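私たちについて

ホーム > 会社案内 > 私たちについて

ふとん・衣類のたたみと片づけ、Tumau(トゥマウ)です。

急いで書いてます。前のページが古すぎる、とお客さまに言われたので。

やっていること
ご自宅に伺って、寝室まわりの布ものを片づけます。ベッドカバー、毛布、まくら、上着、シーツ。たたむ、分ける、しまう。それだけです。大型家具の移動、不用品の買い取りはやってません。洗濯もしません(よく聞かれます)。クリーニングに出すものを分けて袋に入れるところまではやります。

はじまり
代表のKagiso Radebe(カギソ・ラデベ)が、もともとMahlanguというリネン店で働いていて、売り場でたたむのがとにかく早かった。お客さまに「うちにも来て」と言われて、日曜だけ行くようになり、それが増えて会社に。最初の事務所はTemsteadビルの4階。エレベーターなし。今は1階です。助かってます。

スタッフは4人。全員たたみます。代表も電話番も。

たたみ方のこと
決まった型はありますが、押しつけません。引き出しの深さ、棚の奥行き、毎朝だれが開けるか。そこを先に聞きます。聞かないでたたむと、たいていやり直しになるので。

まずベッドの上に全部出して、広げます。床には置きません。広げてみないと大きさがわからないし、ファスナーが開いたままの上着とか、丸まったカバーの端とか、そういうのも広げたときに直してしまいます。柄ものはできるだけ柄が見えるように。お子さんが自分のを探せます。

格子にバラと「love」の文字のベッドカバー、水玉にペンギンのピンクのキルト。続いて、ピンクのシーツに広げた深い青緑のキルティングの上着。

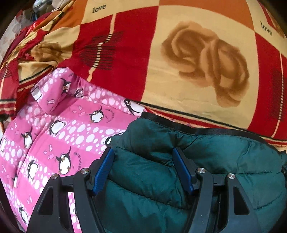
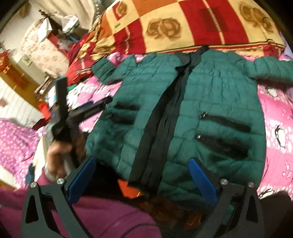 中わたの入ったものは順番が大事で、ファスナーを上まで閉めて、袖を内側に折って、裾のほうからゆっくり空気を抜きながら巻く。ぎゅうぎゅうに押さない。圧縮袋はご希望があれば使いますが、ダウンにはおすすめしてません。次の冬にふくらみが戻らなくて、がっかりされた方がいました。かわりに不織布の袋をお持ちします。

ベッドカバーは縦に三つ、横に二つ。大きいのは二人がかり。棚に入れるときは輪のほうを手前に。一枚だけ抜けるようになります。まくらは立てて入れたほうが取りやすいです。

衣替えのころは混みます
春と秋はほんとに予約が取りにくいです、すみません。おすすめは7月。冬ものがまだ椅子に掛かったまま、というお宅がけっこうあって、そういうのを7月にまとめてやると楽でです。時間もたっぷり取れます。

これまで
お伺いした回数、1722回。同じお宅に何度もというのも入れてです。そのうち735回が2回目以降の方。ありがたいです。

道具
収納袋とラベルはRanachという袋の工房に作ってもらってます。生成りの布に、書いて消せる札。サイズは大中小、特大は受注。袋だけほしいという方もいるので、事務所でもお分けしてます。一枚700円前後(サイズで変わります)。在庫は電話で聞いてください。札だけの追加もできます。

お願い
・伺う前に片づけなくて大丈夫です。ふだんのままで。
・ベッドの上を作業台に使わせてもらいます。ベッドがないお宅は敷物を持っていきます。
・ペットがいるお宅は先にひとこと。毛布に乗ってくる子、多いです。
・捨てるかどうかはこちらでは決めません。迷ったものは別の袋に入れて、札に「まよい」と書いてお渡しします。
・駐車場のあるなしも教えてくださると助かりまます。

見積もりは無料。部屋数より布の量で変わるので、電話で「毛布が何枚くらい」と教えてもらえると早いです。

電話は朝9時から夕方5時まで。出られないときは全員たたんでる最中なので、留守電にお名前と番号を。その日のうちにかけ直します。

料金表のページは作り直してます。古いほうの金額は見ないでください。

Tumau 一同

料金(準備中) | よくある質問 | お問い合わせ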